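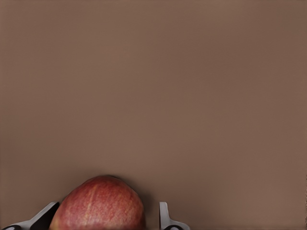 Finishes > Interior Wall Paint > Flat & Matte

Plornmont Flat Interior Wall Paint, Cocoa

Sold by the gallon and the quart. Made by Iltier.

We stock three brown paints and this is the one we argue about least, so it gets the page. Read the whole thing before you order, as tinted paint can't come back.

What the maker says: one coat, no primer, washable, no odor. We have sold paint long enough to flinch at all four of those. Here is how it went when we put it on the walls of our own back office.

One coat. Over a similar brown, yes. Over white, no. Matvii Onyshchenko did the long wall in a single coat with a good roller, as the label tells you to, and by the next morning you could find every place he had stopped for a drink of water. The second coat fixed it. Buy enough for 2 coats and stop reading the front of the can.

No primer. Depends what you're covering. Bare drywall will drink the first coat and ask for more. Patches of joint compound show up as dull spots until they're primed. If the wall is already painted and clean, skip it.

Washable. Up to a point. A damp cloth takes off fingerprints. Scrub at a crayon mark and you get a shiny spot where the flat finish used to be, and that spot is yours for good. This is true of every flat paint we've carried, whatever the can says. For a hallway with kids in it, get the eggshell.

No odor. There is an odor. It's mild and it was gone from our office in two days with a window open.

About the color. Dark flat browns move around a lot with the light. Cocoa goes redder near a warm lamp and grayer in a corner that gets no sun, and a chip the size of a business card won't warn you. Get the sample jar. Paint a big piece of poster board, lean it on each wall in turn, and look at it at night too. Shobha Achari at the tint counter will tell you the same thing, at greater length.

Coverage. The can claims a number that we think assumes a very smooth wall and a very careful painter. We got a good deal less. Measure, do the math, then add a quart for touch-ups from the same batch. Touch-ups from a different batch will show.

Drying. Dry to the touch in almost 2 hours in our office, with the heat on. Wait 5 before the second coat.

Cleanup: soap and water.
Use on: drywall, plaster, primed wood.
Do not use on: floors, bathrooms, anything outdoors.
Store above freezing.

Customer notes

"Covered my old green fine in two coats. Would not call it one-coat paint." Hema Fernandes

"Nice color, scuffs if you look at it wrong. I moved the chairs away from the wall." Xóchitl Ponce

The Senbridge version is the same base with a different label and a higher price, as far as we can tell. We asked the rep what was different and got a brochure. We no longer order it.

Page last checked 18/03/2022. Prices at the counter.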